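Chapter 2
The Open Box

I shipped my first order from my kitchen in July, and I packed it badly. I was so proud of the product that I dropped it in the first carton I could find, taped the lid down and ran to the post office (in slippers, I'm sorry to say). Two days later the customer wrote to say it had rattled all the way to Palacios. She was nice about it. I still felt awful!

Since then I've packed more than 3,000 parcels, first on my own and later with the crew at Casano, a small shop that sells gifts and bath things by mail. So this chapter is about the part of the job I like best, the minute or so when the box is still open and you can change your mind. We'll get to tape and labels in Chapter 3.

Start with the floor of the box. Before you think about filler, put your items in and just look at them. How much cardboard can you still see? Small items in a wide box have room to slide, and a long item will swing around and bump its neighbors if you let it. I like to try a long piece on the diagonal first and then flat against a wall, and I nearly always end up with the wall.

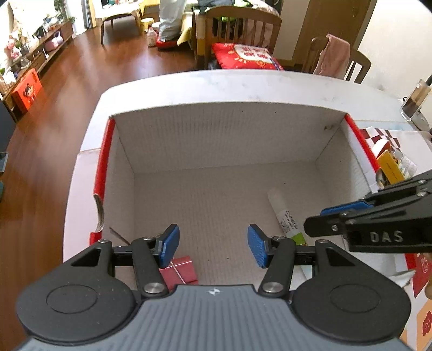 Figure 2.1 A tube-like package and a small pinkish-red box, with plenty of floor still showing.

Now ask yourself what goes where. Heavy things go low, and anything with a ribbon or string on it gets a bit of tissue over the top so it doesn't snag. Check the carton too, while you're at it. A scuff won't hurt anything, but a torn flap makes for a weak seal, and I'd move the whole order to a fresh box before I trusted tape to fix it.

At Casano we timed ourselves one Wednesday over 200 orders, and the slowest ones were the ones we'd had to open up again. Keep that in mind as you work through the first exercise, which needs one carton, two small items and a sheet of tissue.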